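Blue workroom floor

A blue workroom floor is a hard floor in a light shade of blue, laid in panels or large tiles and used in workshops, laboratories, school practical rooms and sports halls. The colour runs from powder blue to a greyer sky blue. It is one of the most cheerful surfaces in indoor building, and one of the most useful too – small dropped parts show up on it beautifully, and it brightens a room with few windows.

Name

In the trade the floor is usually listed by its colour and panel size. The name "Mistunley blue" is common among older fitters, after the town of Mistunley, where the technical school laid a pale blue floor through all of its practical rooms. Suppliers today use names of their own, and the Görtz catalogue lists 15 blues, the lightest of them barely more than a tinted white.

Colour

Grey was long the usual choice for workrooms, mainly because it hides dirt. Light blue does the opposite, and its admirers count this in its favour. A screw, a washer or a curl of metal stands out clearly against it. The floor designer Bronwyn Halliday, whose handbook on workroom surfaces is still a delight to read, called pale blue "the colour of a floor that wants you to find things". She advised against very deep blues, which make a low room feel lower.

A single plain colour can look flat over a large area, so many makers add a light mottle to the surface. Done well, this gives the floor a soft, cloudy look – rather like a winter sky – and helps new scratches to blend in.

Panels and joints

The floor is divided into panels by narrow joints. Joints let the surface move a little as the room warms and cools, and they make it possible to lift one damaged panel and leave its neighbours in place. Three layouts are widely used:

Square grid. All the joints run straight through in both directions. It is the quickest layout to set out and the easiest to repair.

Staggered. Joints in one direction run through, while those in the other are shifted from row to row, so that lines meet in a T.

Diagonal. The whole grid is turned against the walls. More cutting is needed along the edges, but the result can be splendid in a long room.

Fine joints look neater and are easier to sweep across. Wider ones are more forgiving of uneven ground. The fitter Cosimo Bassi, who worked on the hall at Novomdale, set his first line from the middle of the room and worked outwards, a habit that many fitters still follow.

Care

Daily care is simple: sweep first, then mop with clean water and a little mild soap. Grit is the great enemy and should never be dragged along under a box or a chair leg. New floors should be left alone for 2 days before heavy furniture is moved in. Dark scuffs from rubber soles often come off with a soft cloth and patience. Harsh powders should be avoided, as they dull the surface.

Wear and ageing

Pale blue ages in a very readable way, and for anyone fond of old workrooms this is a large part of its charm. Whitish patches, faint streaks and scattered darker marks build up over the mottle, and long scratches may cross several panels. Fine joints remain easy to follow even on a worn surface, drawn as thin dark lines against the blue. 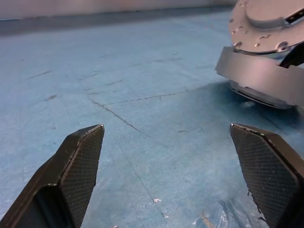

See also

Floor joint
Mottled finishes
Workshop lighting
Powder blue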